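7. WHEN THE LEFT GRIPPER DROPS OUT

Error 928 on the Fostodeck console reads "grip signal lost, left." The Skevow quick card says to restart the software and carry on. We have tried that advice many times and don't think much of it. A restart clears the message. It does nothing for the cause, and any recording made afterward is suspect until the steps below are done.

7.1 Before you touch anything

1. Stop the recording. Do not trust the auto-stop. In version 2 it can keep writing frames for a while with the finger position stuck at its last value.

2. Let go of whatever the gripper is holding and set both grippers down with the fingers open.

CAUTION: Keep your own fingers out from between the gripper fingers while the power is on. The manual from Prukano claims the hand units cannot close by themselves. Treat that as a claim.

3. Write down the error code and the file number. The log overwrites itself on restart, whatever the help page tells you.

7.2 Check the cables and the work surface

4. Follow each cable from the gripper over the table edge and down to the floor. Look for a bend that stays bent, a pinch under a chair caster, or a plug that moves when you nudge it.

5. Check that the paper is taped at the sides and lies flat. A raised edge can catch a fingertip, and the software will report a catch as a lost signal.

6. Look over the white surface for marks. Specks and scratches are not a fault in themselves, but the surface tracker has mistaken them for objects before. Replace the sheet if you are in doubt.

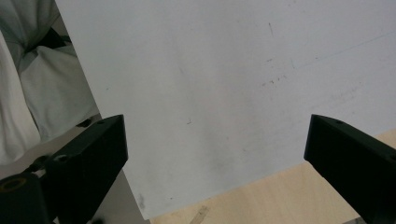
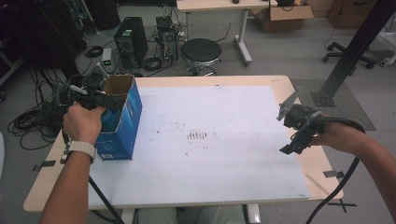 7.3 Test the grip

7. Power down, wait for the console light to go out, and power up again. Start with the left gripper only.

8. Open and close the fingers slowly 3 times with nothing between them. The number on the console should change smoothly. A jump or a flat spot means the sensor or its cable is bad, even if the status line says OK.

9. Close the fingers on the rim of an open cardboard box and hold. Move your wrist a little in each direction. If 928 comes back only when the wrist turns, suspect the cable first.

10. Swap the two cables at the console end and repeat step 8. If the error moves to the right side, the cable is at fault. If it stays on the left, the input is.

NOTE: Code 1649 during this test means the Collet driver has lost its calibration. The "Quick Recalibrate" button has never fixed this for us. Run the full one.

7.4 Before you record again

11. Delete or flag the file that was open when the error appeared. Do not let the repair tool fill the gap. It draws a straight line and calls it data.

12. Make one short test recording and play it back in full before starting real work.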